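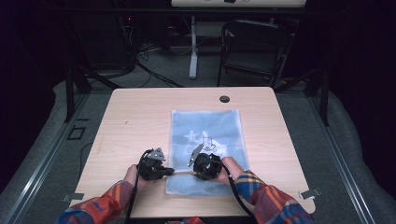 Projektkurs Gikoda: Netzstoff im Plastikbeutel, zwei Handgreifer, ein Tisch.

Gikoda: Projektkurs startet in die zweite Runde, Wettbewerb im Dezember

Vurnine. Kurzer Zwischenstand aus dem Robotikkurs, weil mehrere Eltern gefragt haben. Der Projektkurs Gikoda läuft wieder, seit Mittwoch, 1. September, und zwar mit 18 Schülerinnen und Schülern aus den Jahrgängen elf und zwölf. Letztes Jahr waren es deutlich weniger. Warteliste gibt es auch, dazu unten mehr.

Thema in diesem Halbjahr: weiche Sachen. Stoff, Beutel, Verpackung. Alles, was nachgibt und knittert und beim zweiten Mal anders daliegt als beim ersten. Im Vorjahr ging es um Holzklötze und Becher, das konnte Pal am Ende ganz ordentlich. Pal ist der Arm, den der Kurs im vorletzten Schuljahr zusammengebaut hat, wer beim Sommerfest war, kennt ihn. An einem Geschirrtuch ist Pal damals gescheitert, und zwar vor Publikum. Daher das neue Thema.

Gearbeitet wird zur Zeit fast nur von Hand. Heißt: Die Schüler nehmen in jede Hand einen Greifer und erledigen damit die Aufgabe selbst, ohne die Sachen mit den Fingern anzufassen. Dabei wird aufgezeichnet. Aus den Aufnahmen soll Pal später lernen, wie man so einen Beutel überhaupt anpackt. Klingt einfacher als es ist. Mit der bloßen Hand denkt man über eine Tütenkante keine Sekunde nach, mit zwei Greifern muss man sich vorher entscheiden, wo man zufasst, wie fest und welche Seite festhält, während die andere zieht.

Die erste Aufgabe steht auf dem Aushang im Flur so: Beutel liegt flach, Kante greifen, öffnen, Stoff herausnehmen, auf dem Tisch ausbreiten. Ein Durchgang vom Anfang bis zum Ende. Wer mittendrin doch mit der Hand nachhilft, fängt neu an. Wer die Kante verliert, darf weitermachen – das soll ausdrücklich mit drauf sein, Pal wird sie schließlich auch verlieren.

Bis zu den Ferien will der Kurs rund 700 Durchgänge zusammenhaben. Bisher ist man davon noch weit weg, genaue Zahl liegt uns nicht vor. Die erste Woche ging für den Aufbau drauf und für die Kabel, die zweite für die Frage, wie eine Aufnahme heißen soll, damit sie hinterher jemand wiederfindet. Zwei Gruppen hatten dieselben Namen vergeben. Ist behoben, ein Nachmittag weg.

Sechs Gruppen gibt es, eingeteilt nach Stundenplan und leider kaum nach Wunsch. Jede Gruppe hat drei feste Rollen. Eine Person greift, eine schaut auf die Aufzeichnung und sagt Start und Stopp, eine legt das Material zurecht und führt Protokoll. Nach der Pause wird getauscht. Protokoll ist erwartungsgemäß der unbeliebteste Posten. Trotzdem bitte leserlich schreiben, die Auswertung macht eine andere Gruppe als die, die aufgenommen hat, und die muss es entziffern können.

Was beim Greifen auffällt, laut Protokollheft der ersten Wochen: Die Beutel rutschen weg, wenn man nur von einer Seite kommt. Zu viel Kraft am Anfang, fast bei allen. Den Stoff herauszubekommen geht bei vielen schneller als gedacht, das Ausbreiten dauert dann ewig, die Ecken klappen zurück. Eine Gruppe schreibt: „Erst glattziehen, dann loslassen, nicht umgekehrt“, dreimal unterstrichen. Eine andere notiert nur „Falte. Wieder Falte.“

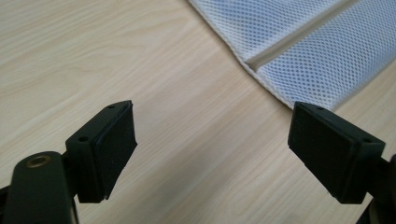
Blick vom Greifer aus: offene Finger über der Tischplatte, rechts oben der ausgebreitete Netzstoff mit Saum.

Netzstoff ist dabei die schwierigere Sorte, meint der Kurs. Durch die Löcher sieht man den Untergrund oder die nächste Lage, und an einer Falte wirkt das Gewebe auf einmal viel heller. Für das Auge kein Problem. Für ein Programm, das die Kante suchen soll, offenbar schon. Der Saum hilft, der ist dichter und läuft gerade. Darum die Überlegung, bei der Auswertung zuerst nach dem Saum zu suchen und erst danach nach der Ecke. Ob das klappt, wird man sehen, ausprobiert ist es noch nicht.

Diskutiert wird außerdem über die Auflagen an den Fingern. Glatter Kunststoff allein hält auf dünner Folie schlecht, mit Auflage geht es besser, dafür sammeln die Dinger Fusseln. Die Gruppen sollen sie deshalb vor jeder Sitzung abwischen, feuchtes Tuch reicht, kein Reiniger. Steht auch nochmal im Heft. Schrauben an den Fingern bitte nicht auf eigene Faust nachziehen, sondern Bescheid geben.

Bewertung, auch danach wurde gefragt: Es zählt die Dokumentation, das Protokoll und die Vorstellung am Ende. Keine Note darauf, wie viele Durchgänge jemand geschafft hat oder wie elegant. Wer langsam greift, liefert oft die brauchbareren Aufnahmen. Im Januar kommt noch ein schriftlicher Teil dazu, Umfang wird rechtzeitig angesagt, Thema kann man aus einer Liste wählen. Auf der Liste stehen bisher: Vergleich der Griffarten, Fehlerauswertung, Bau einer eigenen Fingerform und ein Beitrag zur Frage, wofür man so etwas in Wäschereien oder im Versand gebrauchen könnte. Eigene Vorschläge gehen auch, bitte mit einem halben Absatz Begründung.

Jetzt zum Wettbewerb. Der heißt Tollis, findet im Dezember statt, und zum ersten Mal fährt unsere Schule mit. Teilnehmen dürfen Teams aus Schulen der Region, die Aufgabe ist diesmal ebenfalls Stoff: ein unbekanntes Stück aus einer Verpackung holen und so hinlegen, dass es flach liegt. Was für ein Stück, erfährt man erst am Tag selbst. Gewertet wird in zwei Klassen, einmal mit handgeführtem Greifer und einmal mit Roboter. Für die erste meldet der Kurs auf jeden Fall. Für die zweite nur, wenn Pal bis dahin den Beutel aufbekommt, die Entscheidung fällt spät im November. Im Kurs gehen die Meinungen auseinander. Einige finden, man soll auch mit einem halbfertigen Pal antreten, man lernt ja was dabei. Andere erinnern an das Geschirrtuch.

Mitfahren können nicht alle, die Plätze im Team sind begrenzt. Ausgelost wird nicht, der Kurs stimmt selber ab, Vorstellungsrunde dazu nach den Herbstferien. Wer nicht im Team ist, kann als Zuschauer mitkommen, das Programm geht wohl bis in den Nachmittag. Fahrtkosten sind noch in Klärung. Sobald der Bus feststeht, gibt es einen Elternbrief mit Abfahrt und Rückkehr. Vorher bitte nicht im Sekretariat anrufen, dort weiß man es auch noch nicht.

Ein paar praktische Punkte, durcheinander:

Material gesucht. Stoffreste, alte Netzbeutel, dünne Sporthemden, am liebsten auch noch verpackte Ware in durchsichtigen Beuteln. Größe egal, sauber muss es sein. Abgabe in der Kiste vor dem Physikraum. Zurück gibt es nichts, die Sachen werden hunderte Male angefasst und sehen danach auch so aus. Keine Wolle bitte, die Fusseln hatten wir schon.

Kleidung. Weite Ärmel vor dem Aufnehmen so richten, dass sie beim Arbeiten nicht an den Greifern hängen bleiben. Ketten und lange Bänder ab. Lange Haare zusammenbinden, das kennt ihr aus der Werkstatt.

Kabel. Die Greifer hängen am Kabel, und die Kabel werden nicht um den Tisch gewickelt, nicht geknickt und nicht als Tragegriff benutzt. Nach jeder Sitzung locker aufrollen und auf den Tisch legen. Wer eine Stelle findet, die komisch aussieht, schreibt es ins Heft und sagt es sofort.

Aufnahmen. Die Kameras schauen auf Tisch und Greifer. Hände und Ärmel sind natürlich mit drauf, manchmal auch der halbe Raum. Die Einwilligung muss daher von allen vorliegen, bei Minderjährigen mit Unterschrift der Eltern. Vier Zettel fehlen noch, die Betroffenen wissen Bescheid. Ohne Zettel kein Aufnehmen, Protokoll und Material gehen trotzdem.

Warteliste. Der Kurs ist voll, mehr geht mit den Arbeitsplätzen einfach nicht. Nachrücken ist bis zu den Herbstferien möglich, danach lohnt es sich kaum noch, weil die Gruppen dann eingespielt sind. Wer auf der Liste steht und inzwischen was anderes gewählt hat, bitte kurz abmelden. Für die Jüngeren ist im zweiten Halbjahr ein Schnuppernachmittag geplant, an dem jeder mal greifen darf. Termin folgt, Anmeldung dann über die Klassenleitungen.

Ergebnisse vom Tollis stellen wir hier ein, sobald wir sie haben. Wer vorher mal reinschauen will: Während der Aufnahmen bitte draußen warten bis Stopp gesagt wurde, danach gern reinkommen und Fragen stellen. Das Protkollheft liegt neben der Tür aus.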